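Chapter 5
The Arm Meets the Table

By the end of this chapter you will be able to:
fix the base of the arm to a bench so that it does not move under load
find the height of the table in the arm's own coordinates
teach a first safe position above the work
write down your settings so that another person can repeat them

In Chapter 4 we left the arm standing on the floor of the workshop in Kistport, with its cables tied and its motors tested one by one. It could move, but it did not know where anything was. Now we give it a place to work.

The arm we build in this book is the Dalus, with the two-finger gripper from Chapter 3. If you chose the Gunn base plate, the holes are already in the right place and you can skip Section 5.2. Readers with the older Tarnance plate must drill two new holes, and should read that section before they buy any bolts.

My colleague Deolinda Louro built the first Dalus on her kitchen table, and she still recommends to start with ordinary dishes. They are easy to find and their shapes are simple. A plate is low and wide, a bowl has a rim which the fingers can hold from one side, and if something breaks it costs little. Leave plenty of free table beside them, for the first movements should be made over the bare surface.

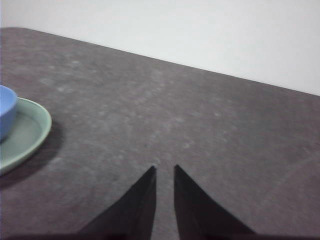

The first of these movements is the slow descent. Open the fingers, bring the arm above a free part of the table, and lower it in small steps until a sheet of paper under the fingertips is just held when you pull it. Write down the height. On my bench the controller showed 112, and I add 14 to this number for the safe position. Your own values will be different – please do not copy mine.

Repeat the test near each corner of the working area. A table which looks flat to the eye can still surprise you, and the cloth or mat on top may be thicker in one place than in another. Keep the highest value you find.

Aníbal Nogueira, who checked the exercises, asks every builder to keep a paper notebook beside the arm. His first entry for this chapter reads: "4/16/21, table height taken again, base bolts were loose." We will return to loose bolts in Section 5.4.

5.1 Choosing the bench

A heavy bench is better than a large one.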